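Flano Cup

The Flano Cup is a student robotics competition held each March at Ikis. Teams program a two-handed robot to fit a cylinder into a round hole.

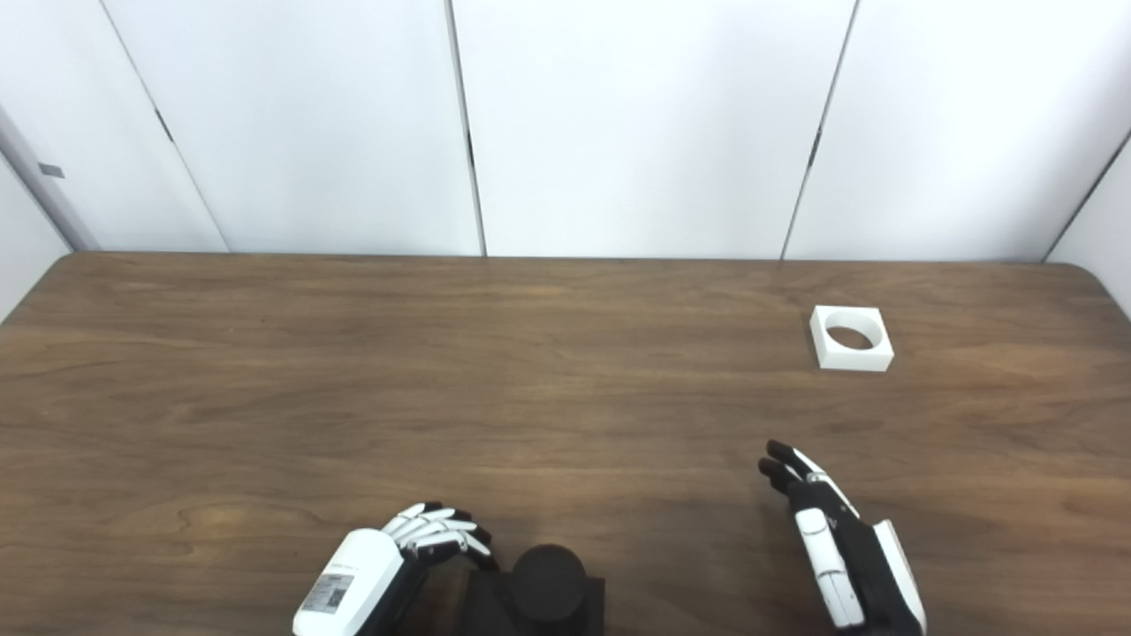 Cylinder on its square base, with the white block farther back.

Task

Each team gets 10 attempts of 20 seconds. Either hand may be used.
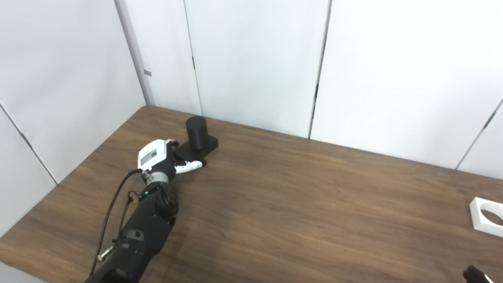

Scoring

A full insertion earns 10 points. Moving the block costs 2.

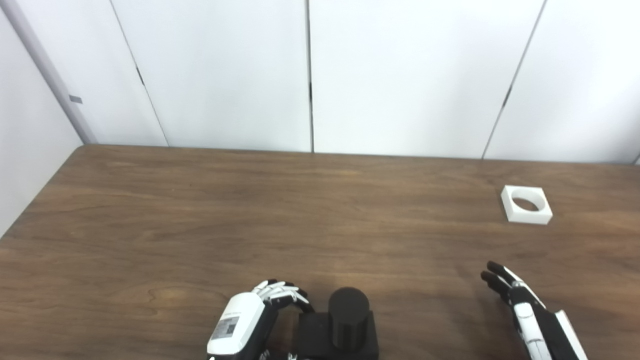
Left hand beside the cylinder; right hand open.

The rules were last revised on 19/12/2022.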